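Search this site Enter keyword Go

Visit report: Hokonus open day, handheld gripper data collection and what it costs to equip 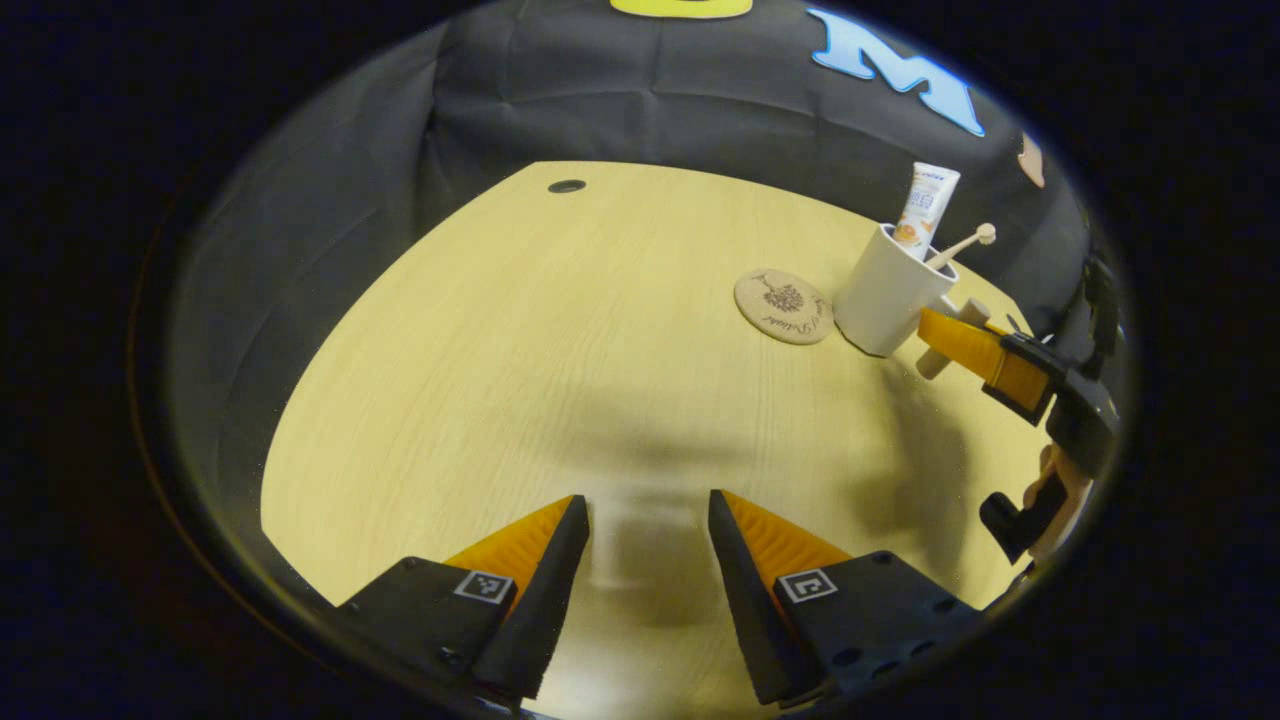
How much should a small shop set aside for a first pair of handheld grippers?

Plan on the price of the pair plus the same amount again. The second half covers spare finger pads, cameras, storage, a calibration board, and the labor to get the first usable recordings. Buyers who budget for the hardware alone usually stop after the first month.

I attended the Hokonus open day on Tuesday, October 29, 2024, on behalf of our packaging group. We have money reserved for one automation cell next year, and the open question is whether to buy an arm first or to start with handheld units and add the arm later. Hokonus builds the handheld units and sells them in pairs. Fevano, which shared the hall, integrates arms and does the training work under contract. Both firms had staff available for the full day.

The tour was led by Matěj Kováčik, who runs the collection floor. Groups were kept small. Each station is a table with a fabric backdrop and a few household items, and an operator works with a gripper in each hand. The table I spent the most time at had a wooden top, a white cup with a tube and a thin wooden stick standing in it, and a cork coaster next to the cup. The grippers have black fingers with orange ridged pads, and the base blocks carry square markers. According to Kováčik, the software uses the markers to work out finger opening, so a scratched or dirty marker means a lost session. Replacement markers are printed in-house and cost almost nothing. Finding out late that one was damaged costs half a day.

Consumables

The finger pads are the item to watch. Hokonus rates a set for 70 hours of contact work on smooth goods and declines to give a figure for cartons, which is what we handle. I asked twice. The answer both times was to buy four sets and log the wear. I have put six in the draft budget.

Pads are held by two screws and can be changed at the bench. The fingers themselves are a separate part number and ship from stock. The base block is not user serviceable and goes back to the factory, with a quoted turnaround of 11 working days. A spare base block is expensive, but one idle operator for that period costs more at our rates. I recommend one spare per pair.

Recording time

The figure I found most useful was throughput. A trained operator at Hokonus produces 198 accepted recordings per shift on a simple pick-and-place task. Rejected recordings are excluded. For tasks using both hands the number drops by more than half, and Kováčik would not commit to anything closer than that. The usual reasons for rejection are a hand passing over a marker, poor light on the far side of the table, and operators moving faster late in the shift.

Fevano asks for 648 accepted recordings before it will quote on training for a single task. At the simple rate that is a little over three shifts. At the two-handed rate, allow two weeks including retakes. Our carton task needs both hands, so I have used the longer period in the plan.

Storage was understated in the brochure. Each unit records wide-angle video along with motion data, and the files are kept at full size until the training partner has accepted them. Our shared drive will not take this. A dedicated box with mirrored disks should be a line of its own in the request and should be ordered with the grippers, as our IT lead times are longer than the supplier's.

Floor and furniture

Less is needed than I expected. A standard table is sufficient. The Hokonus tables have plain tops, and Kováčik advised against glossy finishes, which confuse the tracking. He also said a fully blank background tracks poorly, and that some fixed shapes or letters on the backdrop help. We can do this with existing material. Lighting should be fixed and identical at every station. Two of our three candidate areas have skylights and are unsuitable for that reason.

Cable routing deserves some attention. The units run on batteries, but the charging dock, the network switch and the lights all need power at the table. Tables with a grommet cut in the far edge keep the work area clear. We would need to drill ours.

The other exhibitors

Kirui showed a competing gripper with metal fingers and no markers. It reads opening from an encoder. The mechanism is better protected, the unit is noticeably heavier, and after a few minutes my wrist was tired. The price is higher and includes two years of repair. I would want one on loan for a full shift before ruling it in or out.

Kakon offers leasing on both makes. The terms were acceptable on paper, but pads and fingers are excluded, and the return condition clause is vague about cosmetic wear. Leasing would move the spend from capital to operating budget, which finance may prefer. I have asked for a written schedule.

Arm first or grippers first

Fevano's sales position is to buy the arm early so that recordings can be tested as they are made. Hokonus says to wait. Each has an obvious interest. The engineering point in favor of waiting is that the finger geometry on the arm must match the handheld unit, and Hokonus plans a revised finger for August. An arm bought now would need an adapter plate later. The point against waiting is that faults in the recordings tend to show up only when an arm tries to use them.

My proposal is one pair of Hokonus grippers, one spare base block, six sets of pads and the storage box in the first quarter, with a short paid trial on Fevano's arm at their site once the first batch is accepted. The arm itself stays in the plan as a separate request with its own approval.

Open items: pad wear on cartons, lease schedule from Kakon, loan unit from Kirui, and written confirmation from Fevano that recordings made with the present finger will still be accepted after the revision.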